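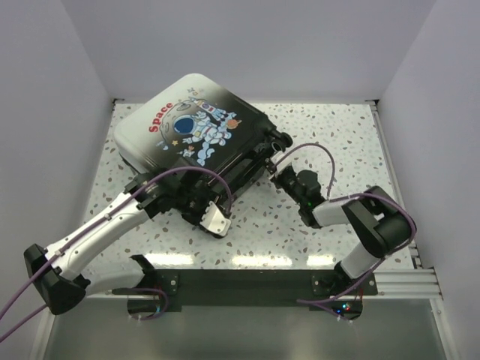 *Both arms at the suitcase, seen from the fixed camera.*

Aug 29, 2019

I have had the Filberg two-arm bench kit on loan from Hirside since May, and this is the second part of my notes on it. The first part covered unpacking and wiring. This one is on handling large objects.

A hard-shell suitcase is an awkward test piece. The shell is rounded and smooth, so there is little to hold except at the wheels and the edges. I set it diagonally on the table, which puts the wheel corner near the right arm and the lower edge near the left.

Reach is adequate. With the case on its broad side, both grippers get to the near edge without the elbows meeting. The far side is another matter — I would not plan a task there without turning the case first.

The purple cable runs outside the links. It is clipped along the left forearm and loops up over the gripper, which makes it easy to inspect and easy to snag. Tariq Chaudhry has the same kit and re-routed his. I have left mine as supplied for the review.

The table is glossy and throws back the lights along the front edge. Anyone relying on a camera should allow for that. A matt sheet would do.

The software logged 1,623 moves over the loan, of which 1,109 were with the suitcase. It stopped on a fault 4 times, and 2 of those were my own bad limits. Natalie Hulme at Hirside answered my questions on the other two within a day and sent a revised settings file.

Part three will cover calibration, including the step the manual leaves out between homing and the first paired move.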